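News > Technology > Robotics

Rovwood opens home-chores training program in Cludau
292 shares | 6 comments

Rovwood has started teaching its two-armed household robot to sort and tidy by remote control, with operators in Cludau guiding the arms through each job until there are enough recordings to train on.

The program, called Ren, began in October and has logged 3,418 demonstrations so far. Operators work in ordinary rooms, among the furniture and clutter already there. Current jobs include handling cloths and sorting cartons and cardboard into buckets.

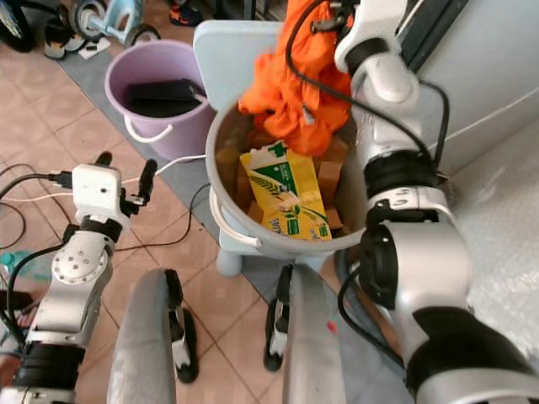 Cloth remains the slowest item on the list. It folds differently each time it is picked up, and the company wants 600 more recordings of it before the software is allowed to try on its own. Runs in which the operator fumbles a grip and recovers are kept and labelled separately.

Shifts run until 6 p.m., with operators trading off at the controls through the afternoon. A second site in Drestitz is planned, where the same jobs will be repeated in larger kitchens and laundries. Rovwood has not set a date for home trials.

We use cookies to analyse traffic and personalise content. Accept | Manage settings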